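Brilwood House, ground floor and annexe
Walk-round checklist, June
Filled in by Isla Prendergast. Copy to Annapurna Subramaniam.

1. Fire exits
Front door: pass.
Side door: pass, with a push. The last sheet said "freed off and working well". I would call it working.
Rear door: fail. Catches at the bottom corner. Same fault as last time, marked then as done.

2. Extinguishers
All on their brackets, pins in. The service label on unit 291 is blank where the initials should go. Davier say it was checked with the others. Perhaps it was, but I'm not ticking a box on the strength of a phone call. Left open.

3. Emergency lighting
Key test at 7.30 am. Corridor lights came on and stayed on for the 3 minutes I stood there. That tells us they switch over and very little about how they would do in a proper power cut. Full run-down test still wanted, job 2663.

4. Floors and walkways
Corridor: lino lifting at the kitchen threshold. Taped. Tape is not a repair and I would like it to stop being entered as one.
Annexe: carpet flat, no frayed joins that I could find. Pass.
Cables and leads: pass where I could get a proper look. Anything tied up off the floor I have counted as fine. Look again next time at the ties as well as the leads — they get forgotten.
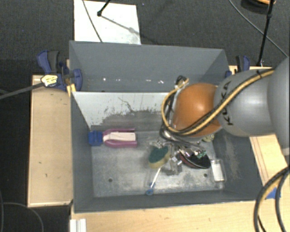
5. Kitchen
Water heater: the "very hot water" sign has gone again. Fail until replaced.
Fridge: reads 3 on the dial, whatever that means. Put a thermometer in it.
First aid box: plasters in date, eyewash not. The contents list inside the lid is for a different box.

6. Ladders and steps
Lemeo stepladder: feet worn but even, pass for now. The tag says suitable for up to 30 stone, in biro. I have no idea who wrote that and I don't believe it. Go by the maker's plate.

7. Outside
Ramp: grit bin full, handrail firm.
Path to Brandão's yard: two loose slabs by the gate. We were told these were "on the list". I have asked to see the list.

Carried over: rear door, extinguisher label, lighting test, lino, sign, eyewash, slabs.
Annapurna, please don't close any of these without going to look at them first.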